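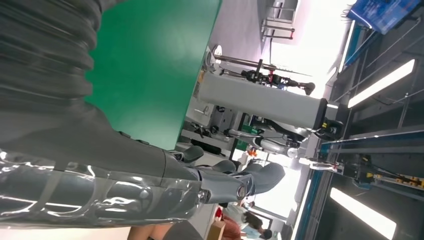

Moving the New Year: notes for the evening talk

Slides are numbered on the printed sheet. Clicker sticks. Start at 7.30 even if people are still queuing for tea.

1. Opening

Good evening. I'd like to begin by wishing you all a happy new year, and before anyone checks their phone, let me say that for a fair stretch of English history you'd have been wrong to expect it in January.

(Wait. If there's a laugh, fine. If not, carry on as if none was planned.)

From the twelfth century until 1752 the legal year in England began on 25 March, Lady Day. So 24 March 1700 was followed by 25 March 1701. If you've ever done family history and found a child baptised before its parents were married, have a look at the months before you start revising your opinion of great-great-great-grandmother.

Meanwhile people gave each other New Year's gifts on the first of January the whole time. The almanacs started there too. So you had a new year for presents and a new year for paperwork, twelve weeks apart, and a population who seem to have found this perfectly reasonable. We have a tax year that starts on 6 April, so I wouldn't be smug.

2. Why 25 March

Slide of the church calendar.

It's the feast of the Annunciation, nine months before Christmas. Also close to the spring equinox, when a farmer might look out of the window and agree that something was beginning. January has never had that going for it.

Lady Day was a quarter day as well: rents due, servants hired, leases begun and ended. If you were going to be turned out of your cottage, it was a popular date for it.

Don't get drawn into the Roman calendar here. Someone always asks whether the Romans started in March. They did, early on, and it's why September is named after seven and turns up ninth. One sentence, then move.

3. Scotland goes first

Scotland changed to 1 January in 1600. England took another century and a half to think it over.

The result was that for nearly three months every winter, Edinburgh and London were in different years. You could leave one in 1650, ride south through the mud and arrive in 1649. I'm told the roads felt like that anyway.

Careful clerks wrote both years, with a stroke between them: February 1688/9. Careless clerks didn't, and they have given employment to historians ever since.

Hogmanay gets its turn here. The Scottish Kirk had no time for Christmas, so the midwinter eating and drinking had to go somewhere, and it went a week later. Christmas Day only became a public holiday in Scotland in 1958. (This gets a gasp in the south and a shrug in the north.)

4. The eleven days

Drink of water before this one.

The Calendar Act of 1750 did two jobs. It moved the start of the year to 1 January, from 1752, and it brought Britain into line with the Gregorian calendar, which much of Catholic Europe had been using since 1582. We'd held out for 170 years on the grounds that it was the Pope's idea.

To catch up, eleven days had to go. So 2 September 1752 was followed by 14 September. Poor 1751 had already been cut short, starting in March and finishing at the end of December. If you had a birthday in early February, 1751 by the old legal count simply never supplied one.

Now the riots. You'll have read that mobs filled the streets shouting "Give us our eleven days". It's a lovely story and it rests largely on a slogan in a Hogarth painting of an election dinner, which was making fun of politicians. Evidence for actual rioting is thin to the point of transparency. I used to tell it as fact in this very talk. If you came to the earlier version, I apologise, and no, there are no refunds.

5. People who wouldn't budge

There was some quiet stubbornness. Old Christmas Day was kept on 5 January, and later the 6th, in a good many villages. Crowds went out to look at the Glastonbury thorn to see which Christmas it would flower for, on the theory that a bush couldn't be got at by Parliament.

The Gwaun Valley in Pembrokeshire still keeps Hen Galan, the old New Year, on 13 January. Children go round the houses singing and get sweets and money for it. I think this is entirely sensible. By the 13th everyone has recovered and there's nothing else on.

Burghead in Moray burns its Clavie on 11 January, a barrel of blazing tar carried round the town. Show the slide of the map, as people never know where Burghead is. I had to look.

And there's the tax year. Lady Day plus eleven days gets you to 5 April. The further day's shift to the 6th is still argued over, and I've had letters. If the gentleman who wrote to me last time is in tonight, I've read all nine pages.

6. The day off

Last section. Skip to the end of it if it's past 8.20.

Having fixed the date, England then declined to take it off. The Bank Holidays Act of 1871 gave Scotland New Year's Day and gave England nothing of the kind. It only became a bank holiday in England and Wales in 1974. Before that, a large number of people were officially at work on 1 January, and employers complained that a large number of them weren't.

(Ask for hands: who remembers going in? There are usually a few. Let them talk, but keep hold of the microphone.)

Read out the bit from the old mill notice if there's time. It's on the yellow card.

7. Questions and housekeeping

Likely ones: leap years (every fourth, except centuries that don't divide by 400), Russia (changed in 1918, hence the October Revolution being remembered in November), and whether I do parties (no).

Thank the hall. Chairs to be stacked in sixes against the back wall. The booklet is £4, cash if possible, and the date on the cover is correct whichever calendar you use.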